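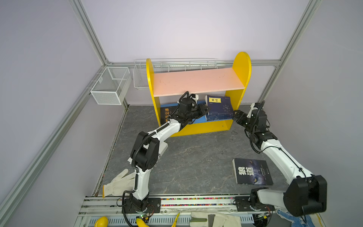 R. Szilágyi
Cell operator, bimanual data collection, Netemach

Ticket: Shelf-books task, wrist stream behind joint log, episodes bouncing at sync check
Opened: 2020-06-05
Status: open, workaround in place
Severity: medium (was high)
Component: Bretach recorder / Isinstead upload check

Summary
Book task on the small yellow shelf. Two arms, leader-follower, one operator. Episodes record fine, play back fine in the local viewer, then Isinstead throws them out on upload with "stream offset over limit". 27 bounced out of the batch so far. Target for this task is 615 good ones so I can't just keep re-recording and hoping.

Steps to reproduce
Start recorder from cold
Home both arms
Lay a book flat on the floor right of center, others on the blue shelf
Record a few pick-and-place episodes with the normal script
Upload
Short ones pass. Long ones bounce. Not every long one, which is the annoying part.

Expected
Wrist frames and joint positions line up inside the limit for the whole episode.

What I get
Starts lined up, then the wrist frames slide later and later against the joints. Gripper close shows up in the joint log and the fingers in the wrist video are still open. Only the wrist streams. Fixed camera is good start to finish.

Log

First thing – restarted recorder. Bounced again. Restarted the whole machine. One passed, next one bounced.

Checked the objects in case it was a labeling thing. No. Same three books as the task sheet, the 定律 one, 易经, 狼道. Object list in the episode header matches. Ruled out.

Swapped USB cable on the wrist cam of the left arm. Re-seated it at the hub too. No change. Put the old cable back so we're not chasing two things.

Cable strain? Moved the left arm through the full reach by hand with power off, watching the link. No dropouts in the driver log. Same on the right. Not the cable I think.

Looked at frame rate. Recorder says 60 on every stream. Counted frames in a bounced episode against its length and the wrist file is short. So it's writing 60 in the header and not delivering 60. The recorder never complains because it stamps by frame index, NOT by arrival time. Every lost frame pushes everything after it. That would explain why long ones are worse.

Asked on the Bretach support form if index stamping can be turned off. Auto reply only so far.

Turned the exposure from auto to fixed. Big improvement. In auto the camera seems to stretch the exposure when the arm goes in under the shelf top and the rate sags until it comes back out. Makes sense with where the drift starts in the plots – nearly always the moment the gripper goes in between the books.

Fixed exposure, first try was set too long. Rate held but pages turned to mush whenever a book moved.

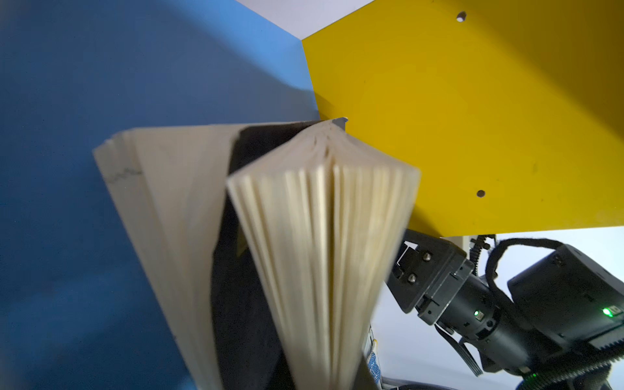

Halved the exposure after that and pushed gain up to pay for it. Grainier, but book edges hold up better on slow moves. Anything fast still streaks. Pages are the worst, covers are okay. Asked the training side if grain is a problem for them, they said they would take grain over smear any day, they add noise on purpose anyway.

Tried dropping wrist streams to half rate to see if it was bandwidth. Drift went away completly. But then the rate doesn't match the earlier batches and Isinstead wants one rate per task. Can't use it for real, useful as a test though. So there's probably two things stacked up: auto exposure AND hub bandwidth.

Moved the fixed camera onto its own port. That leaves the two wrist cams sharing. 4 long episodes in a row, all passed. Then a bounce, offset just over the limit. Better, still not there.

Re-checked that bounced one. Operator error partly – I let the episode run on after the book was down while I sorted out the next one. Dead time at the end counts against the offset same as anything else. Trimmed the tail, re-uploaded, passed.

Workaround for now, please follow if you're on this cell
Exposure fixed on both wrist cams, do not put back on auto
Fixed camera on its own port, leave it there
Stop the episode as soon as the book is released and the arm is clear
If you drop a book, finish the pickup and mark it as a recovery. Don't scrap it, we want those
If the book opens while you're carrying it, keep going, mark "book open" in notes
Go slow under the top shelf

On the bounced ones
Don't delete. The joint data is fine and the fixed camera is fine, it's only the wrist stamps. If we get arrival times out of the driver log we can re-stamp them. Wrote a small script, works on the one episode I tried. Needs somebody else to look at it before I run it on the rest. It's in the shared folder under restamp, the readme is bad, sorry.

Also noticed, seperate issue
Left gripper catches the underside of the top shelf if you come in high. Not a fault, just where the shelf sits relative to the base. Would rather not move the shelf mid-batch. Leaving it.

Still to do
Reply from Bretach on index stamping
Second hub so each wrist cam gets its own – requested
Review of restamp script
Make the recorder warn when frame count is short, at the moment you only find out on upload and by then you've done a whole run

Leaving this open until the second hub is in and a full batch goes through with no bounces.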